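Search this repository

# Nundell Pouch and Tray Set

Notes on the packing part of the Nundell set, kept by Rommel Padilla. Last changed in September.

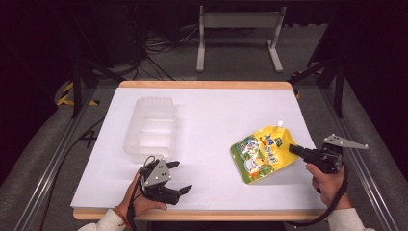
The set covers one small job: putting spouted pouches into divided storage trays. It has 1,689 entries, and 618 of them use a pouch with a screw cap. The rest use boxes and flat packets.

## Items

- Trays: translucent plastic, with compartments. Stand them on the white board, to the left.
- Pouches: printed, in several colors – yellow is the most common. Start them on the right side of the board.
- Caps stay on. Entries with a missing cap are in `prelov/`.

## Files

- `items.csv` – one row per item, with color and type
- `entries.csv` – one row per entry
- `prelov/` – 147 entries held back for review

## Known problems

Pouch angle was not written down for the first 454 entries, so that column is blank. Tray size is given by the long side only. Two spellings of "spout" appear in the notes column and have not been merged.

Send corrections to Rommel with the row number from `entries.csv`.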